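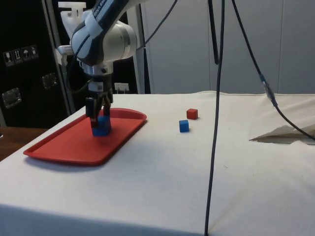
*Fig. 4. Long table with the cloth on, red tray out.*

## Part 2: Threading and first stitches on the Plorholm

By now you've got the machine out of its carton and the foam off the needle bar (if not, go back to Part 1, I'll wait). I wrote this for the sewing group's lending machines, but it works just as well for the one you have at home. Set aside an evening and a decent lamp, and don't start with your good fabric!

1. Switch the machine off. I mean it – the pedal is easy to step on, and your fingers are about to be right next to the needle.
2. Turn the handwheel toward you until the needle is as high as it goes. Always toward you. Going the other way can tangle the thread underneath.
3. Lift the presser foot.
4. Put the spool on the pin and snap the cap on. I use Jamia all-purpose thread in gray for practice, and any smooth polyester will do.
5. Bring the thread through guide 1, down the right-hand slot, up and over the take-up lever, then down the left-hand slot to the needle. Thread the eye from front to back and pull out a good long tail.
6. Drop the wound bobbin into its case so the thread unwinds counterclockwise, and slide it under the little spring until you feel it click.
7. Hold the top thread loosely and turn the handwheel one full turn. A loop of bobbin thread should pop up. Pull it out and lay both tails toward the back.

> **Caution:** Pins go in a dish or a tray, never on the bare machine bed. Ludmila Čierny lost one down the bobbin area last July and we had to take the whole plate off to get it back.

### Test seam

Fold a scrap of plain cotton in half, set the stitch dial to straight and the speed slider to slow (it goes up to 600 stitches a minute and you don't want that yet). Lower the foot, then sew one line to the end of the scrap.

- Loops on the underside? Rethread the top with the foot **up**. This fixes it nearly every time for me.
- Loops on top? Take the bobbin out and seat it again, making sure it clicks.
- Skipped stitches? Put in a new needle, flat side to the back.

**Note:** Leave the tension dial on 4 until you've tried all of that. Radek Vávra and I disagree on this one, and his denim seams are better than mine, so ask him if you're sewing anything heavy.

Winding a fresh bobbin is in Part 3, along with the free arm and the buttonhole foot.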